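Chapter 4
Dust, Lint and Fluff: Where It Comes From and Where It Goes

When I was nine, my grandmother put me in charge of the top of her piano. I was paid in butter cookies, and I was terrible at it. I'd swipe a rag across the lid, watch a cloud go up in the sunlight, eat my cookies, and by dinner the whole lid would be gray again. I thought the house was making fun of me. It was about twenty years before I learned enough physics to see what was going on, and I'm still a little annoyed that I could have been taught it back then, because none of it is hard.

So we're going to spend a chapter on dust. In Chapter 3 we looked at liquids and how they cling to things (I hope you kept your notes on surface tension, you'll want them in Section 4.3). Now we move to small dry solids, which behave in ways that can seem downright rude. A brick falls when you let go of it. A speck of dust drifts, hangs, changes its mind, and then lands on the one shelf you just wiped.

What's in it

Ask a room full of people what house dust is made of and someone will say skin. There is skin in it, sure. There are also fibers from clothes and carpets, soil that came in on shoes, pollen, soot from cooking and candles, pet dander if you have a pet, bits of insects, and crumbs ground down to nothing. The mix changes from house to house and even from room to room. A bedroom is heavy on textile fibers. A front hall is mostly the street outside.

My friend Perrine Baudry runs a small upholstery shop called Carré, and she let me take a jar of sweepings from under her cutting table for a class I was teaching. I spread a pinch of it on a microscope slide and my students saw almost nothing but fibers – red, navy, a bright mustard yellow from a set of dining chairs she'd been working on that week. Then we did the same with a pinch from the classroom windowsill. Grit, mostly, plus one beautiful grain of pine pollen with its two little air sacs. You'll do your own version of this in Activity 4A.

How small is small?

We measure dust in micrometers. A micrometer is a thousandth of a millimeter, and I find that hard to picture, so here's what I use. A human hair might be 62 micrometers across. Sewing thread is much thicker than that. Some large pollen grains come in near 115, big enough that a person with sharp eyes can pick one out against a dark sleeve. Once you get below 40 or so, most of us can't see a single grain at all unless a strong light catches it from the side.

Size matters here more than you'd expect, because of something we'll work through in Section 4.2. When an object shrinks, its weight drops much faster than its surface does. Cut the width of a little cube in half and it has one eighth of the weight but still a quarter of the surface. Keep on halving and you get a thing with hardly any weight and, for its size, an enormous amount of skin for the air to push on. That's why fine dust floats. Gravity is still pulling on it exactly as the rule says, but the air gets a much bigger say.

Why it sticks

Now for my favorite part! Once a grain does land, what holds it there? If you tip a dusty book on its side, some of the dust slides off and plenty of it stays put, so plain weight can't be the answer.

There are three things going on, and usually all of them at once. First, any two surfaces that get very close attract each other a little, and a tiny grain is light enough for that little pull to win. Second, there may be a film of moisture or grease on the shelf (kitchens, I'm looking at you), and it acts as a weak glue. Third, there's static charge. Rub certain materials together and one of them ends up with extra electrons while the other is left short. Charged things pull on dust even when the dust has no charge of its own, by nudging the electrons inside each grain slightly to one side.
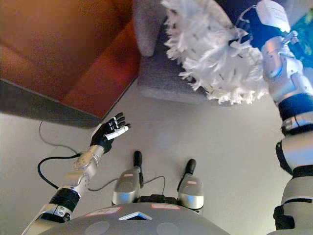 Does a duster need to be damp to hold on to dust?

A dry one can hold plenty, as long as it has lots of fine fibers for the grains to catch on and a bit of static charge to draw them in. A damp cloth works through the moisture film instead, and it does better on greasy surfaces.

My colleague Euan Urquhart has his classes test this with a wool sock, a cotton sock and a plastic comb, and the arguments get loud. Wool usually beats cotton in his room in winter and loses its lead in May, when the air is more humid and charge leaks away faster. Keep that in mind if your own results don't match the ones from the class across the hall.

Before you read on

Take a clean strip of clear tape and press it once, lightly, on a surface at home that hasn't been wiped for a week. Stick it to a piece of black paper. Label it with the room, the surface and the height above the floor. Do a second strip from the same room, up high, on top of a door frame or a bookcase. Bring both to class, and write down your guess about which one will have more fibers and which will have more grit.

4.1 Falling Slowly

Let's start with a single grain in perfectly still air. Two forces act on it.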